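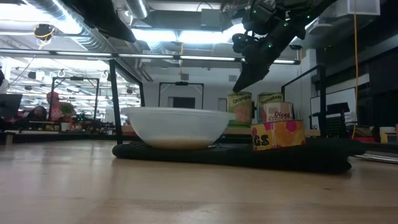

최종 수정: 2024-06-05
인쇄하기 | 이메일로 보내기

드디어 통조림을 다 꺼냈다! 이사 온 게 3월인데 그때 상자째로 찬장에 밀어 넣고는 필요할 때마다 손만 쑥 넣어서 잡히는 대로 먹고 살았다. 오늘은 아침부터 이상하게 기운이 넘쳐서 커피도 다 안 마시고 찬장 문부터 열었다. 먼지가 생각보다 많지는 않았다. 대신 안쪽 구석에서 언제 샀는지 모를 월계수 잎이 나왔고(향이 아직 난다, 신기해라), 고무줄 뭉치가 나왔고, 작년에 잃어버린 줄 알았던 계량스푼이 나왔다. 계량스푼이 제일 반가웠다. 하나 새로 살까 말까 몇 달을 고민했는데 안 사길 얼마나 잘했는지.

식탁에 검은 천을 접어서 깔고 그 위에다 살림을 늘어놓으니 갑자기 가게 주인이 된 기분이었다. 우리 식탁은 색이 밝고 반들반들해서 캔 바닥이 긁고 지나가면 마음이 철렁한다. 천은 원래 악기 덮던 것인데 이런 데 쓰니까 딱 좋다. 한쪽 끝이 두툼하게 접혀서 자꾸 들썩거렸지만 그냥 두었다. 다림질까지 해서 깔 생각은 없다.

커다란 흰 플라스틱 그릇도 꺼냈다. 반투명하고 테두리가 넓게 벌어진 그것. 나는 이 그릇을 정말 좋아한다. 가벼운데 품이 넉넉해서 샐러드를 마구 뒤적여도 밖으로 안 튀고, 바닥이 좁아서 설거지통에도 쏙 들어간다. 예쁜 도자기 볼이 두 개나 있는데도 손은 늘 이쪽으로 간다. Kerttu는 우리 집에 올 때마다 이 그릇 좀 그만 쓰라고 하지만, 정작 지난번에 감자샐러드 가져갈 때는 이 그릇째로 들고 갔다. 돌려받는 데 3주 걸렸다.

오늘의 대발견은 토마토다. 그냥 토마토 캔이 있고 잘게 썬 토마토 캔이 또 있었다. 나는 계속 토마토가 없는 줄 알고 장 볼 때마다 토마토를 적었는데! 썬 것은 작은 캔이라 혼자 먹는 파스타에 맞고, 큰 것은 주말에 스튜를 끓이면 되겠다. 양파를 아주 오래 볶다가 토마토를 넣고 손에 잡히는 콩은 다 넣는, 엄마가 해 주던 식으로. 엄마는 거기에 고추장을 반 숟갈 넣었다. 처음 들었을 때는 말도 안 된다고 생각했는데 지금은 그거 없이는 못 끓인다.

그리고 오렌지 통조림. 이걸 보자마자 소리를 질렀다. 오렌지가 그려진 연두색 라벨만 봐도 여름 같다. 생오렌지가 더 맛있다고들 하는데, 차갑게 해 둔 통조림 오렌지에는 다른 맛이 있다고 생각한다. 국물까지 다 마시는 맛! 초등학교 때 감기에 걸리면 할머니가 귤 통조림을 따 주셨다. 유리그릇에 담아서 찻숟가락이랑 같이. 열이 나도 그건 먹었다. 어른이 되어서 내 돈으로 산 통조림이 찬장에 있다는 게 오늘따라 이렇게 뿌듯할 수가 없다.

점심 무렵에 Joni가 들렀다. Seppälä에서 오는 길에 Briston에 들러서 선반용 깔개를 사다 준 것이다. 한 롤에 986원이라고 해서 농담인 줄 알았는데 영수증에 정말 그렇게 찍혀 있었다. 미끄럼 방지까지 된다. 둘이서 가위 하나로 번갈아 가며 잘랐다. 내가 자른 쪽은 비뚤고 Joni가 자른 쪽은 반듯하다. 그래서 비뚠 쪽을 맨 위 칸에 깔았다. 그 칸은 까치발을 들어야 보이니까 괜찮다.

자리를 어떻게 정할지를 두고 한참 얘기했다. Joni는 키 순서대로 세우자고 했고 나는 쓰는 순서대로 두고 싶었다. 결국 내 찬장이니까 내가 이겼다. 토마토는 큰 것 작은 것 가리지 않고 한데 모아 가운데 칸 왼쪽에, 과일은 오른쪽에. 낮고 넓적한 통은 캔 앞에 두어도 뒤의 이름이 보여서 앞줄로 정했다. 노랑과 주황에 분홍 동그라미까지 있는 통이라 앞에 세우니까 찬장이 환해졌다! 이런 걸로 이렇게 기분이 좋아져도 되나 싶다.

철사처럼 가느다란 은색 조각들은 어디에 둘지 아직 못 정했다. 버리자니 꼭 다음 날 쓸 일이 생길 것 같다. 우선 서랍 맨 앞에 넣었다.

오후에는 Grirarby 쪽 시장까지 걸어갔다 왔다. 회전 선반을 하나 보고 왔는데, Trinell에서 나온 둥근 것으로, 손가락으로 밀면 빙그르르 돌아간다. 가게에서 다섯 번은 돌려 본 것 같다. 가격표가 3221원이어서 내가 한참 들여다보고 있으니까 주인아주머니가 3000원에 가져가라고 하셨다. 깎아 달라고 한 것도 아닌데 괜히 얼굴이 빨개졌다. 고맙다고 인사를 두 번 하고 나왔다. 양념병을 올려 보니 간장병은 키가 커서 안 들어간다. 식초와 참기름은 들어간다. 간장은 원래대로 가스레인지 옆에 두기로 했다.

걸어오는 길에 라일락이 아직 남아 있어서 좋았다. 바람이 불면 냄새가 먼저 왔다. 개 한 마리가 내 장바구니를 끝까지 따라와서 하마터면 집까지 데려올 뻔했다(주인이 부르니까 뒤도 안 돌아보고 갔다. 서운했다).

저녁은 당연히 토마토 파스타! 작은 캔을 따서 마늘 듬뿍, 소금 조금, 설거지는 냄비 하나. 먹으면서도 자꾸 일어나 찬장 문을 열어 보았다. 이름이 다 앞을 보고 있다. 열 때마다 웃음이 난다.

내일은 냉장고를 하고 싶은데 문 쪽 잼들이 무섭다. Kerttu한테 빈 병 남은 것 있는지 물어보기. 월계수 잎도 좀 나눠 줘야지. 오렌지는 오늘 밤 냉장고에 넣어 두었다가 내일 아침에 딴다. 찻숟가락도 미리 꺼내 놓았다.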